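Shares 9
Comments 3

Workshop Notes: Looking after the two hands at Pillside

September 30, 2022

Many of you asked us in the last months how we keep the two-handed robot at Pillside in good order, and I promised to write something for this newsletter. I am not the designer of the machine. I am only the person who takes care of it in the morning and in the evening, so please read this as notes from practice.

The robot came to us in March, and in the first weeks we treated it like the older Mensah cell in the next bay. This was a mistake. The Mensah cell has one arm and a simple clamp, and it forgives very much. You can clean it when you remember, and it will still pick the part. A hand with many joints does not forgive in the same way. If one finger is a little bit late, the thumb arrives first and pushes the object away, and then you look for the fault in the program when it is in the mechanics.

So we made a morning routine, and we have kept it with few changes. Before the power is on, I look at each finger from the side. I want to see that the links sit straight and that no dust or thread is between them. We have carpet tiles in the room, and carpet gives fibers, more than I expected before I worked on such a floor. The fibers like to go into the joints of the fingers. I take them out with plastic tweezers, never with metal ones, and after this I use a soft dry brush. We do not use compressed air on the hands. We tried it once in the first month and it blew the fibers deeper, and I needed a whole afternoon to open the palm cover and close it again.

The forearms have joint covers with many small holes, and they need the brush also. I go over them with short strokes and hold the nozzle of a small vacuum cleaner beside the brush. It takes a few minutes for each side. Please do not put tape over the holes to protect them, not even for one short test. A colleague from another site told me that they did this and forgot it there.

Then the power goes on and the arms go to the home position. I let them stay there and I listen. A healthy hand makes almost no noise when it holds still. If there is a small buzzing in one finger, the tendon tension is probably wrong, and I note the finger in the logbook before I do anything else. We write the note first and make the repair second, and I ask new people to keep this order also when it looks slow.

The tension check is the longest part. Riltix, the small program that we use for the calibration, closes and opens every finger and compares the motor position with the joint position. For our hands the motor value for a fully closed index finger should be close to 268 on the Riltix scale, and for the thumb it should be 132. These are our own values, taken from our own machine when it was freshly adjusted, and you should not copy them for yours. If the value has moved a little, I correct it in the software. If it has moved much, I do not correct it in the software, and I open the hand. To hide a loose tendon behind a new number is easy and it works until the afternoon.

After the calibration comes the camera. The cameras in the head see the table from above, and the hands come into the view from both sides. For this reason the position of the table is very important. We use a light table with a white top and rounded corners, and it is easy to push it with the hip when you pass. The corner is turned against the robot a little, and this is how we like it, but it must be the same every day. In summer we had one week of bad grasps, always too far to the right, and I changed nearly everything on the right arm before I measured the table. It was standing wrong by the width of two fingers. Now I check the distance from the robot to the table with a wooden stick that we have cut to the right length – it hangs on a hook beside the door, please put it back there.

The last step is the object test. I was against it in the beginning, I must say, because I thought that a proper test needs metal cylinders from a measuring set. But the cylinders tell you very little about the things which the robot must really hold. So our test uses normal things: a fruit, a paper cup, a bottle of water. Each one asks something different from the hand. The fruit is round and wants to roll, so all the fingers must come at the same time. The paper cup shows at once if the closing force is too high, and it costs almost nothing when it is crushed. With the bottle the difficulty is the clear plastic, because the overhead lights reflect in it and the camera does not always like this. There is also the weight of the water, which moves when the arm moves.

I put them on the table with free space between them, so that a thumb does not touch the neighbor when it goes for its object. First the arms come up beside the table and wait there with open hands, and I compare left with right. Both palms should be at nearly the same height. When one hand hangs lower, I stop and look at the elbow before I allow the first grasp. Only after this check the test runs.

In the evening there is less to do. The arms go down on their supports, the fingers stay half open so that the tendons are relaxed, and a cotton cover comes over the head. I write in the logbook how many hours the machine has worked and which finger was noted in the morning.

Spare fingertips are now in the Bustis drawer, second from the top, together with the small screws.

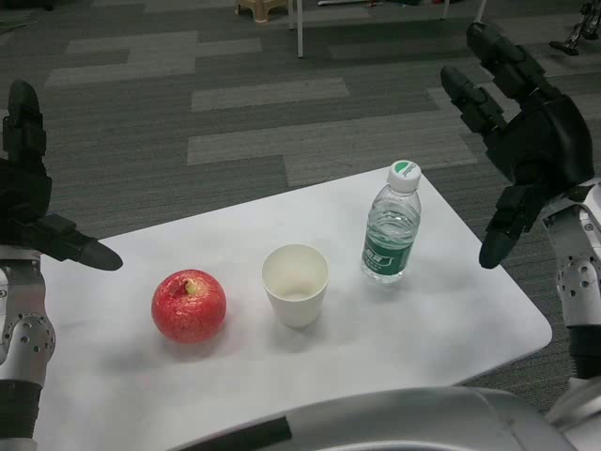
When you take the last pair of fingertips, please write it on the list inside the drawer, because the delivery is slow and we wait about a month for new ones. The tips wear first on the thumb. When the rounded end begins to look flat or shiny, it is time to change it, and please change left and right together – a new tip on one side and an old one on the other side gives two different grips, and then the calibration must be made again for both hands.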